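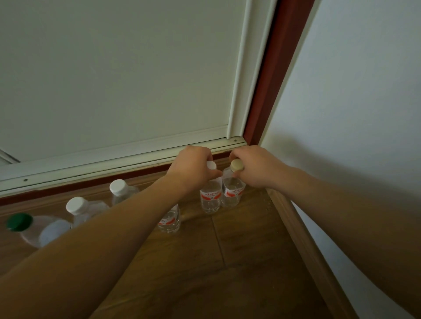
염색한 머리의 색이 빨리 변할 때, 우리는 먼저 샴푸를 의심합니다. 저도 오랫동안 그렇게 했습니다. 그런데 트릴레스테드(Trilesstead)로 이사한 후에는 같은 샴푸, 같은 염색약을 사용했는데도 제 갈색 머리가 주황색 쪽으로 변했고, 끝부분이 빗에 걸리기 시작했습니다. 벨토를리(Beltorley) 미용실에서 제 머리를 맡고 있는 아니코 팔피(Anikó Pálfi) 선생님은 머리를 만져 보고 바로 물 이야기를 꺼냈습니다. 이 지역의 수돗물은 칼슘과 마그네슘이 많은 경수입니다. 선생님이 권한 것은 비싼 제품이 아니고 물을 비교하는 간단한 시험이었습니다. 작은 투명 생수병이면 충분합니다. 한 병에는 수돗물, 다른 병에는 정수한 물을 넣는데, 하나는 흰 뚜껑이고 하나는 베이지색 뚜껑이면 라벨이 똑같이 흰색과 빨간색이어도 서로 바뀔 걱정이 없습니다. 뚜껑을 잘 잡고 바닥에 나란히 세워 두십시오.

시험 방법은 다음과 같습니다. 빈 병 두 개를 깨끗이 헹구고 각각 물 200밀리리터를 넣습니다. 향료가 없는 순한 비누를 아주 조금, 같은 양으로 넣습니다. 뚜껑을 닫고 같은 힘으로 흔듭니다. 연수에서는 거품이 많이 생기고 오래 남아 있습니다. 경수에서는 거품이 적고 물이 뿌옇게 됩니다. 주의할 점이 하나 있습니다. 반드시 비누를 사용해야 합니다. 요즘의 샴푸나 주방 세제는 경수에서도 거품이 잘 나게 만들어져 있어서 차이가 잘 보이지 않습니다. 저는 처음에 샴푸로 해 보고 우리 집 물은 문제가 없다고 잘못 생각했습니다. 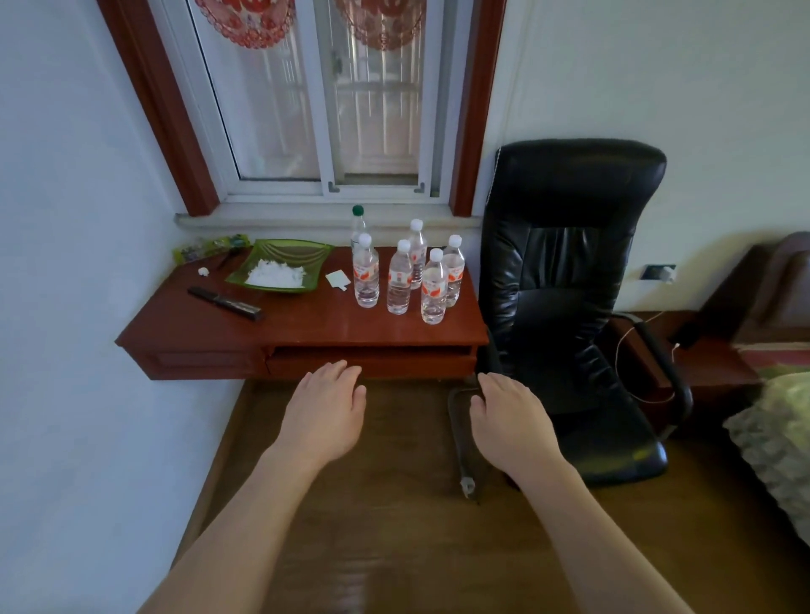 결과를 볼 때는 빛이 중요합니다. 욕실의 노란 전등 밑에서는 뿌연 물과 맑은 물의 차이가 아주 작게 보이고, 머리 색도 실제보다 따뜻하게 보입니다. 낮에 창가에서 보는 것이 제일 좋습니다. 창문 아래에 적갈색 책상이 있고 그 위에 투명한 물병을 모아 둘 수 있는 방이라면 이 일에 잘 맞습니다. 다만 윤이 나는 갈색 나무 바닥은 창의 빛을 반사하기 때문에, 병 뒤에 흰 종이를 한 장 세우고 보십시오. 머리카락도 같은 방법으로 봅니다. 머리끝을 조금 잡아서 흰 종이 위에 놓고, 염색한 다음 날 찍어 둔 사진과 비교하면 됩니다. 사진도 같은 창가에서, 같은 시간에 찍은 것이어야 합니다. 저는 오전 열 시쯤의 빛을 좋아합니다.

물이 경수라는 것을 알았으면 그다음에는 무엇을 해야 할까요? 팔피 선생님의 순서를 제가 이해한 대로 적습니다.

먼저 킬레이트 샴푸입니다. 머리카락에 붙은 미네랄을 떼어 내는 샴푸인데, 보통의 딥 클렌징 샴푸와는 성분이 다릅니다. 성분표에서 EDTA 또는 피트산 같은 이름을 찾아보십시오. 선생님은 2주에 한 번이면 충분하다고 합니다. 저는 욕심이 생겨서 일주일에 두 번 사용했고, 머리가 마른 풀처럼 되었습니다. 색을 지키려고 산 샴푸가 색도 같이 데려갔습니다. 이 샴푸를 쓴 날에는 트리트먼트를 꼭 하고, 새로 염색한 직후에는 사용을 미루는 것이 좋습니다.

다음은 마지막 헹굼입니다. 정수한 물이나 증류수를 미지근하게 해서 머리끝 쪽으로 천천히 붓습니다. 어깨 길이의 머리에는 작은 병으로 두세 번이면 됩니다. 긴 머리이신 분은 더 필요할 것입니다. 식초를 넣는 분도 계신데, 넣고 싶으시면 아주 연하게 만드시고 두피에 상처가 있을 때는 하지 마십시오. 저는 냄새 때문에 한 번 하고 그만두었습니다.

샤워기 필터에 대해서도 질문이 자주 옵니다. 대부분의 샤워기 필터는 염소를 줄이는 제품이고, 칼슘과 마그네슘을 빼는 연수기와는 다릅니다. 염소가 줄어드는 것도 염색 머리에 나쁜 일은 아니지만, 물이 연수가 되었다고 생각하면 안 됩니다. 독자 케네스 아그바야니(Kenneth Agbayani) 씨는 필터를 설치하고 4개월 후에 비누 시험을 다시 했는데 물이 전과 똑같이 뿌옇게 되었다고 편지에 썼습니다. 그래도 두피가 덜 가렵다고 하니 필터는 그대로 사용하실 계획이라고 합니다.

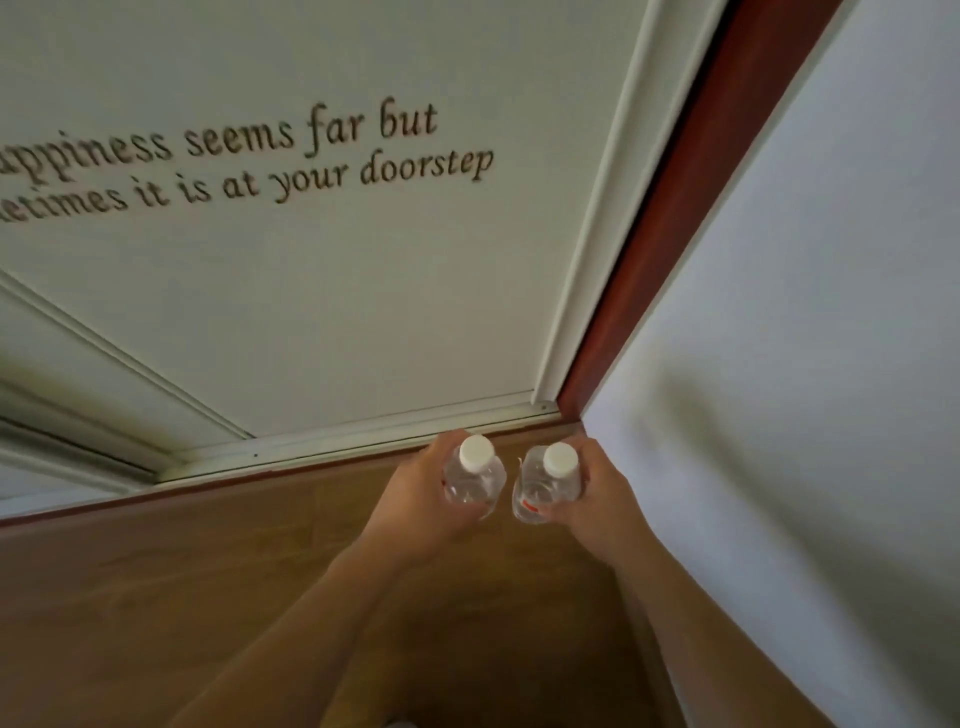 흰 패널의 진한 갈색 글씨: “…appiness seems far but / …etimes it is at your doorstep”.

색깔별로 조금 더 말씀드리겠습니다. 금발이나 탈색한 머리는 변화가 제일 먼저 보입니다. 물에 구리가 있으면 초록빛이 나고, 철이 있으면 노란빛이나 주황빛이 강해집니다. 이때 보라색 샴푸를 계속 사용해도 미네랄은 그대로 남아 있으니, 킬레이트 샴푸를 먼저 사용하고 보라색 샴푸는 그다음 번에 하십시오. 갈색 머리는 윤기가 없어지는 것으로 시작하는 경우가 많습니다. 빨간 머리는 물과 상관없이도 색이 빨리 빠지니까, 물만 원인이라고 결정하기 전에 샤워 온도를 조금 낮춰 보시는 것이 좋겠습니다. 염색하지 않은 흰머리도 노랗게 될 수 있습니다. 실뱅 탕기(Sylvain Tanguy) 씨께서 지난 호에 질문하신 것이 바로 이것인데, 담배 연기나 열기구도 같은 색을 만들 수 있으므로 한 가지씩 바꿔 보면서 찾으셔야 합니다.

다음 염색을 예약하실 때는 집의 물에 대해서 미용사에게 미리 말씀해 주십시오. 미네랄이 많이 쌓인 머리에는 염색약이 고르게 들어가지 않을 수 있고, 탈색할 때는 머리카락이 갑자기 뜨거워지는 일도 있습니다. 벨토를리에서는 이런 경우에 작은 가닥으로 먼저 시험을 합니다. 시간이 조금 더 걸리니 예약할 때 이야기하시면 좋습니다.

4월 호에서는 수영장에 다니는 분들의 머리에 대해 쓰려고 합니다. 이 소식지를 받으시는 분이 이제 773명이 되었고, 그중에 수영하시는 분이 많은 것 같습니다. 수영모 안에 무엇을 바르시는지, 수영 후에 어떤 순서로 씻으시는지 답장으로 알려 주십시오. 제 한국어에 어색한 표현이 있으면 그것도 같이 알려 주시면 고맙겠습니다.

글: 포스틴 르블랑(Faustine Leblanc)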